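Ticket 348
Queue: Teleop / demo collection
Opened by: Minttu Sjöberg
Assigned: Abhishek Grewal
Priority: high, we lose the cell after this week
Status: open, workaround in place

Summary: follower arm drifts sideways during slow approach when demoing the bowl task by remote. Leader arm held still, follower keeps creeping. Operator corrects, the correction gets recorded, demo is junk.

Setup
Jandari cell, bowl task (pick by rim, lift, set down). Operator on the leader arm, driving off the side camera view plus the overhead. Recorder is Flurow, same build as in November. No changes to the arm since then that I know of, Rüdiger please confirm.

Steps to reproduce
Home both arms. Clutch in. Bring the gripper over any rim, slow. Stop your hand. Wait. Follower creeps toward the operator's left. Faster moves look fine, or you just dont notice it.

Dec 2, 2024 would be wrong format for the log tool, so: December 2, 2024, first report. Everything below is same day unless marked.

Minttu:
Happens with me and with Shigeru, so not my hands. Swapped seats, same thing. Worst over the blue bowl bc the finger has to come in at an angle there and you hang around waiting to line it up.
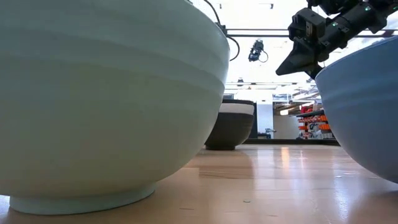
Side camera, gripper over the rim of the blue bowl. Green bowl nearest, dark one at the back.

Abhishek:
ok. Side view makes it hard to judge depth with the green one that close to the lens. Are you sure it's drift and not you chasing the picture? Try it with eyes off the screen, hand flat on the leader base.

Minttu:
Did that. Still creeps. Joint log attached, look at the base joint, leader flat, follower not.

Abhishek:
Yep, see it. Leader flat, follower target moving. So it's in the mapping, not the motors. Which calibration file is loaded?

Shigeru:
Whatever the launcher picks. Will check.

Shigeru:
It picks the one from the Famero cell. Wrong cell!! Offsets for the base joint don't match ours. Not sure when that got switched, file name is nearly identical.

Rüdiger:
Nothing changed on the arm side. Gripper was re-tightened in November, no parts swapped. I'd leave the hardware alone.

Abhishek:
Load the Jandari file by hand, re-home, run 4 test demos, no recording. Report back.

Minttu:
Loaded. Re-homed. Creep gone on three of them. On the last one it came back a little right after clutching in and out twice. Much smaller.

Abhishek:
That's a second bug then. On re-clutch the recorder keeps the old zero for a moment and blends to the new one. Visible in the log if you zoom way in. Workaround: after every re-clutch hold still, wait for the tone, then move. If you forget, scrap the demo, dont try to save it.

Sabine:
What happens to the demos we already have? I have 100 in the training folder and Ostermann is asking for the first policy.

Abhishek:
Anything recorded with the Famero file is suspect. Filter by calibration name in the header, not by date.

Sabine:
Filtered. 31 bad. Moved to quarantine, not deleted. Rest can go to training. Will need Minttu and Shigeru to redo the bad ones, mostly blue bowl.

Shigeru:
Can do. Could we get the launcher to print the calibration name in big letters before homing?

Abhishek:
Yes, adding. Also making it refuse to start if the cell name doesnt match. The re-clutch fix needs a new recorder build, keeping this ticket open for that.

To do
Launcher check: Abhishek
Redo quarantined demos: Minttu, Shigeru
Re-clutch blend: Abhishek, next build
Tell Ostermann about the delay: Sabine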